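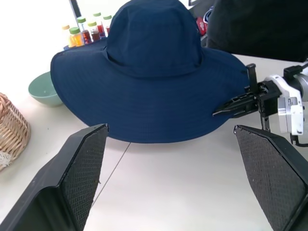

Unit 4. Teaching by demonstration: guiding the arm by hand and guiding it from a distance

Notes for the practical course, prepared by Lautaro Zúñiga. Version of 01/08/2021. Please read sections 4.1 to 4.4 before you come to the lab.

4.1 What we mean by a demonstration

In the first three units you programmed the arm by writing positions into a file. For a rigid part in a fixture this works well. For cloth, for cables, for a bag or for a hat with a soft brim, it works badly, because the object has a different shape each time you put it down. In this unit a person performs the task through the robot, and the computer records what the person did.

One recording, from the start pose to the end pose, is called an episode. An episode contains the joint angles of both arms, the opening of both grippers, and the pictures of the cameras, all with the same clock. If the clocks do not agree, the episode has no value for training, even if it looks very nice on the screen.

4.2 Two ways to guide

Guiding by hand (kinesthetic teaching). The motors are set to a soft mode and you hold the arm near the wrist and move it. You feel the weight and the contact directly, so beginners learn it quickly. The difficulty is that your own hands and sleeves come into the camera view, and with two arms you have no hand left for the grippers. In our lab we use this method only for one arm and for short motions.

Guiding by remote control (teleoperation). You sit at the Tanosier station and move two small leader arms. The follower arms on the table copy the motion. Your body stays out of the view and you can use both grippers at once. The difficulty is that our leader arms give no force back to you. You must learn to judge the contact with your eyes – from the bending of the fabric, mostly – and this takes some patience.

Most students ask which method is better. Muller, the older laboratory manual on the shelf, recommends to begin by hand and to change to the leader arms when the motion is clear in your mind. I agree with this order.

4.3 Working with soft objects

A wide-brimmed hat is a good first object. The crown keeps its form quite well, but the brim bends under its own weight and answers to every touch. Some advice from previous groups:

Take the brim from the side with one gripper first, and let the other gripper wait open in front. If both arms move in together, the brim folds and you can't see where the fabric has gone.

Close the gripper slowly. The pads have a diamond texture and they hold cloth with very little pressure. When you see wrinkles running from the fingertips, you are already holding enough.

Do not drag the brim over the table. Lift a small amount, then travel. A brim that drags may also push the neighbouring objects, and a ceramic bowl standing close to the edge of a hat is easily moved.

Keep other things on the table. Bottles, a bowl and a basket in the background make the work less tidy, but a policy trained only on a clean table will fail in a kitchen. Between episodes you change their places a little.

4.4 What the wrist camera sees

The wrist camera looks along the fingers, so both fingertips are always at the bottom of its picture. Learn to use them as your ruler. When the edge of the object is between the two pads, you are well aligned. A large object fills the view very soon as you approach, and then you must trust the overhead camera for the direction.

Pay attention also to the light. A bright window in the corner makes the automatic exposure jump when the arm turns. Lock the exposure before the first episode and do not touch it again during your session. Clean the pads too: dust on the rubber is visible in the recording and it reduces the grip.

4.5 Good and bad episodes

The Clalmont set, which we use for the training exercise, has 1,966 episodes in total. After checking, 809 were marked as clean. The others were not all failures. In many of them the operator hesitated with the arm in the air, or corrected the grasp several times. The computer learns your hesitation exactly as well as it learns your skill.

A failed grasp followed by a calm recovery is useful – please keep it, and mark it with the label R. A failed grasp followed by a collision should be marked X.

4.6 Practical work

Work in groups of two. One person guides and the other writes the log and stays near the stop button. Change roles at the half of the session.

Record your episodes at the Achterberg table with the standard start pose. The class together needs 400 episodes by the end of March, so please reserve your time early.

In your report, write which method you used, what you changed between episodes, and which labels you gave. Include one episode that you would remove from the training set and explain your decision in a short paragraph.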